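Granite sealer: how often?
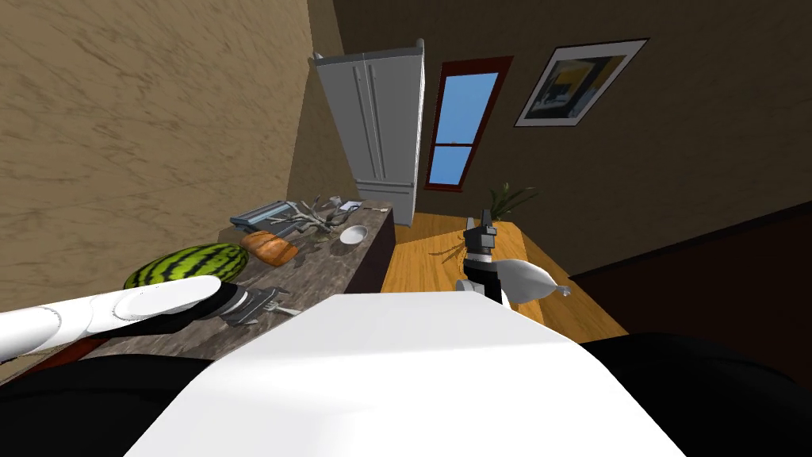 Countertop, watermelon end

saven_23
Fodix label says reseal every 8 months. Slab is 1,000 mm deep, marbled pattern. Is that interval real?

Sekelside
No. Do the water drop test. If the stone darkens within ten minutes, reseal. Otherwise leave it.

grout_1426
Disagree. Drop test misses oil. Melon juice and bread crumbs are harmless, cooking oil is the problem. I follow the label.

Sekelside
Then test with mineral oil on an offcut. Extra coats on dense stone only leave haze.

saven_23
Van Leeuwen cut the slab and gave me an offcut. Will test Wednesday.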